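Striped knitwear

From the Mudgway Home and Cloth Encyclopedia

Striped knitwear is any knitted clothing in which two or more colors of yarn, or two shades of the same color, are worked in bands. The stripes may run around the body, up and down it, or on a slant, and they may be as thin as a single row of stitches or as wide as a hand. Navy and white is the pairing most people think of first, and it has had a long and happy life on fishing boats, in schoolyards, at the seaside and in the bottom drawer of a great many dressers. Other well-loved pairings include red and cream, gray and yellow, and the brown and orange that comes around every so often and always finds somebody to love it.

The subject is wider than it may seem at first. It takes in the history of work clothing, the way knitting machines are built, the care of dark dyes, and the small matter of how to fold a thing so that it comes out of the closet looking the way it went in.

Terms

Knitters and shopkeepers don't always use the same words, and a reader moving between a pattern book and a store label can get a little lost. A "band" usually means a wide stripe and a "pinstripe" a very narrow one, but there is no firm line between the two. The "ground" is the color that takes up more of the cloth, so that a navy sweater with thin white lines has a navy ground. When both colors take up the same amount of room, the cloth is called even-striped, and then people may argue in a friendly way over which color is the ground.

The "repeat" is the distance from the start of one stripe to the start of the next one in the same color. It is worth knowing for anyone who plans to sew or mend, as the repeat is what has to line up at the side seams.
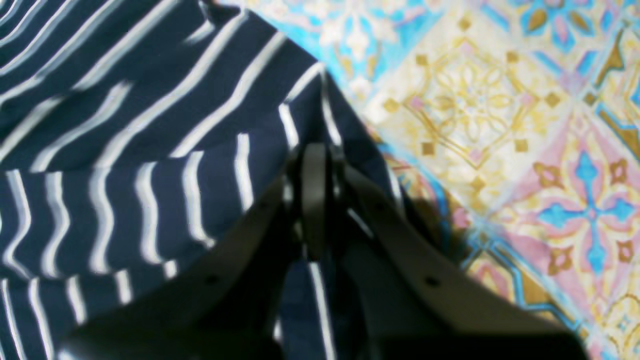 How the stripes are made

In hand knitting, a stripe that goes around the body is the easiest pattern there is. The knitter works some rows in one color, drops that yarn, picks up the other and carries on. The yarn not in use can be carried loosely up the side edge, which saves weaving in dozens of loose ends later on (a job that few knitters look forward to, and one that has left many a nearly finished sweater sitting in a bag until November).

Stripes that run up and down are another matter. They can be made by knitting the piece sideways, from cuff to cuff, so that the rows themselves stand upright when the garment is worn. They can also be made by working with both colors in every row. The second method gives a thicker, warmer fabric, but it takes patience, and if the yarn at the back is pulled too tight the whole piece will pucker.

Machine knitting follows the same thinking at a much greater speed. A flat machine changes yarn at the end of a row, where a small feeder swaps one color for the other. A circular machine makes a tube of cloth, and because knitting in the round is really one long spiral, the stripes in such a tube climb very slightly as they go. This is why the bands on an inexpensive striped T-shirt may fail to meet at the seam by a stitch or two. It does no harm at all, and most wearers never notice it.

Striped cloth can also be printed after knitting. Printed stripes often look paler on the wrong side, where knitted-in stripes show their color on both sides.

History

Striped knitted undershirts were common wear for sailors and dock workers well before they were thought of as fashionable. They were close-fitting, hard-wearing and warm even when damp, and they were cheap enough to replace. As seaside holidays grew popular, visitors took a liking to the look and carried it home with them, and from there it spread to children's clothes, bathing costumes and summer sweaters.

Small inland makers joined in as well. The Ralari mill, a family business that made socks and undershirts, is fondly remembered among collectors for its thin-striped navy pullover, which was knitted on 2 circular machines bought secondhand. The mill's surviving pattern book lists 212 stripe layouts, many of them differing from their neighbors by only a row or so. Kylie Ashby, who cataloged the book page by page, noted that the plain white-on-navy layouts were the ones with the most thumb marks in the margin, and it is pleasant to think of the knitters turning back to them again and again.

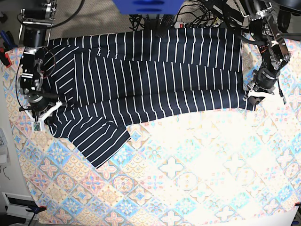

The Feditov workshop took a different road and specialized in sideways knitting. Its cardigans had upright stripes and deep pockets, and they were sold mostly by mail to customers who sent in their own measurements on a printed card. At its busiest the workshop turned out about 700 of them in a season. The style went out of favor for a while, as such things do, and then crept back in through thrift stores, where younger shoppers found that the old cardigans had held their shape remarkably well.

Folding and storage

Knitted clothing is best kept folded. On a hanger the weight of the body drags at the shoulders, and with stripes the stretching shows up sooner than it would on plain cloth, as the lines begin to sag in the middle. Stripes are a help in folding, too. A person can follow a single line from collar to hem and see right away whether the garment is lying straight.

The usual method is to lay the garment face down on a table or bed, smooth it outward from the center, bring in the sleeves, and then fold the body in halves or thirds. A tablecloth underneath gives a little grip and keeps a loose knit from sliding about. Heavy sweaters do better with fewer folds - one across the middle is plenty - and should go at the bottom of the pile.

The following notice on the subject is preserved in a scrapbook of the Alover knitting circle:
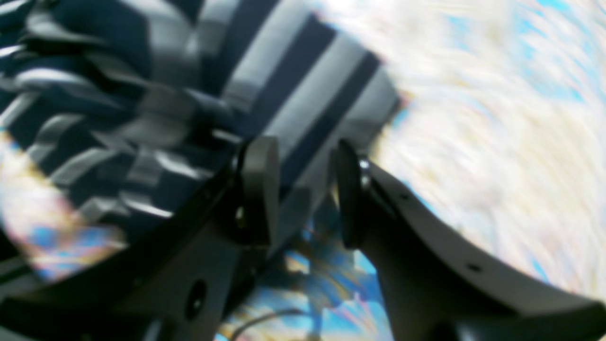
ALOVER, November

Members are kindly reminded that sweaters for the winter sale should be brought in clean, dry and folded, with the label facing up. Please do not pin the folds, as pins leave rust marks on the pale stripes. Kanchan Bajpai will be at the side door on Saturday from nine o'clock to take them in, and there will be tea for anybody who cares to stay and help with the pricing.

Washing and care

Dark and light yarns in the same garment call for some care in the wash, particularly the first time. Navy, red and black dyes can give up a little loose color, and the white stripe beside them is the first place it will settle. Cool water, a mild soap and a short soak are the traditional advice. The garment should be lifted out with both hands, pressed gently in a towel, and dried flat, away from strong sun.

If the white has already turned grayish or faintly blue, a second cool wash straightaway will sometimes bring it back, provided the piece has not yet been dried with heat.

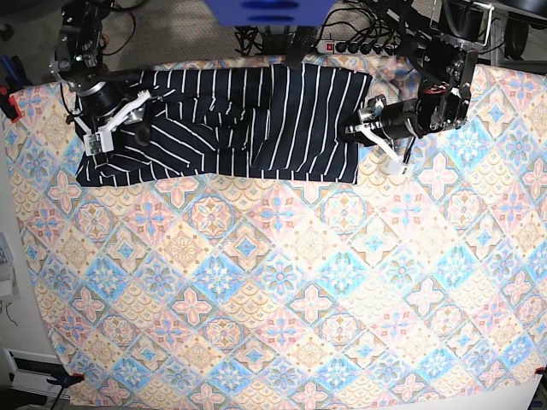

Navy garment with thin white stripes, on a patterned tablecloth.

Mending

A hole in a striped knit should be mended in the color of the stripe it falls in, and where it crosses from one stripe to the next the mender changes yarn partway. Duplicate stitch, in which a needle and yarn trace over the path of the existing stitches, is well suited to thin or worn places that haven't yet broken through. Yarn taken from the inside of a seam or from an old hem will have faded along with the rest of the garment, and it often matches better than anything new from the store.

See also

Fisherman's sweaters
Circular knitting
Duplicate stitch
Colorfastness
Tablecloths and table linen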